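Home Newsletter Recipes Around the House Back Issues Contact

The Microwave Corner

I have been putting off writing about my microwave for most of the winter, mainly because it meant I would have to clean it first. But three of you wrote in after the last issue asking what on earth I do with a small kitchen and a big appliance (hello, Yoon-hee, I know one of them was you), so this week we are doing it, and I promise there will be soup at the end.

Let me start with the counter itself. When we moved to Plamcombe I was completely in love with the dark marbled countertop. It looks gorgeous and it hides coffee! What it does not hide is flour, and I bake most weekends, so there is usually a pale ring left behind wherever I have set a bowl. My mother-in-law, Borghild Ljungberg, wipes it down every time she visits and never says a word, which I find much worse than if she did.

Then there is the microwave. It is the one big thing that has never found a better home. I tried it on the cart by the window, where it blocked the light, and I tried it in the pantry for one long week in November, where I had to carry hot bowls around the corner and past the dog. So back to the counter it went, against the patterned tile, and that is where it is staying. I have made my peace with it.

What changed my mind about the whole corner was the door. I never used to think about which way it swings or how far, and then one morning I had everything lined up in front of it - toaster, fruit bowl, the knife block - and could only get it open halfway. I was tipping a bowl of oatmeal sideways to get it in there! Now the rule is that the door has to swing all the way open without touching anything, and whatever is in its path has to live someplace else. The toaster went across the room. The fruit bowl is on the table and we eat a lot more fruit.
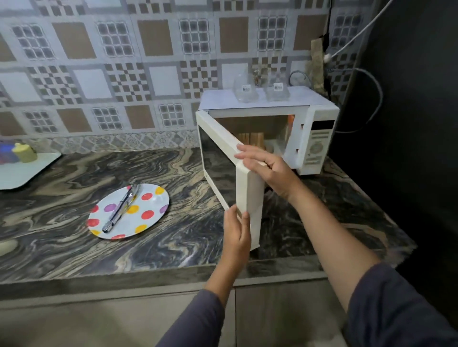
Page last changed: Tuesday, February 22, 2022

So, cleaning. I get a good hold on the door with one hand low on the frame and one hand up top when I want to see how it's hanging, and after that I go around the white frame with a damp cloth, then the dark glass, then the edge where the latches go in. Those two little slots collect crumbs like you wouldn't believe. I use a cotton swab, and I use a lot of them.

The inside gets the bowl treatment. Take everything out, put in a bowl of water with half a lemon squeezed into it, run it for 2 minutes, and then leave the door shut while you go do something else. I usually forget about it until lunch. Wipe it all down with a soft cloth, and please unplug it before you start poking around at the edges. Hyun-seo Cheon wrote to say she uses white vinegar and likes it better, and she is probably right, but I can't stand the smell before noon.

I should confess that mine does double duty as a cupboard. I know, I know. When the counter is full I stand things up at the back of the oven and shut the door on them, and for a day or so the kitchen looks wonderful. The trouble is remembering. I have a sticky note for the door now that says LOOK INSIDE, and you really do have to look, every single time, before anybody touches that dial.

The top is the other spot people asked about. I keep a couple of clear plastic containers up there, the kind with the little white label still on. Clear is the whole secret for me. If I can't see what's in a thing, I buy another one, and that is how we ended up with four bags of raisins last year. Do check your manual before you put anything up there, and keep the vents clear. Mine only get light stuff, and they come down when I'm cooking anything that takes longer than a mug of tea.

Cords are still a sore subject. There are gray ones looping around back there and a white one coming down to the wall socket, and I would love to tell you I've tamed them. Parveen Mollah swears by bread-bag clips with the name of each appliance written on in marker, so I've started saving the clips. The cloth bag on the wall by the socket has been more of a success - hanging things up instead of setting them down has given me back a good bit of counter, and it's easy to grab on the way out the door.

And now the soup, as promised. Cut up one leek and one potato, nice and small, and put them in a deep bowl with a spoonful of butter. Cover loosely and cook at 600 watts until the potato gives up, stirring once or twice. Add hot stock, mash it with a fork, salt, pepper, and a little cream if you have it. Enough for one hungry person or two polite ones.

Next time I'll be tackling the drawer under the oven, so send me your worst.

More from the newsletter
- Myung-ja Joo's Freezer List, and How She Sticks to It
- Readers Write: The Best Dishcloths
- A Shelf in 30 Minutes
- Getting Candle Wax Off the Table
- What I Keep by the Back Door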